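Unit 4. Collecting demonstrations with hand-held grippers
Notes prepared by Elba Olivares, with corrections from Muammer Avcı

In the last unit we trained a small policy on the Nirkitz examples and it failed on every cup with a handle. The reason was in the data and the network was fine. This week we look at how the examples are recorded, before any learning begins. Please read the Sosa handout first, mainly the part on camera calibration.

One episode is one complete demonstration of one task, from the rest position back to the rest position. Our set for the course has 2,980 episodes, recorded on 74 different work surfaces. You will add your own in August.
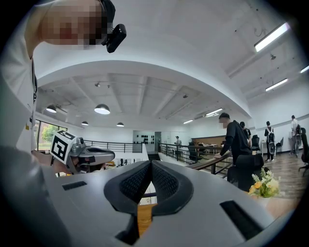 The pose of each gripper must be known at every moment of the episode. We estimate it from the images and from the inertial sensor, and the two estimates are then joined. When two tools work together we also need the position of one relative to the other. A square black-and-white marker, like the one mounted on top of the second gripper, gives this directly whenever the other camera has it in view. If the marker is covered by a sleeve or leaves the view for long, the relative pose drifts and the episode is flagged.

Some rules for your recordings:

Begin and finish with both grippers still for 2 seconds.
Move at the speed you would like the robot to have.
Do not repair a mistake in the middle. Stop, and record it again.
Write the name of the task before you start, in the same spelling every time.

Lionel Charpentier will show the Wokus labelling program in the lab hour. Bring your student card for the Travisby building.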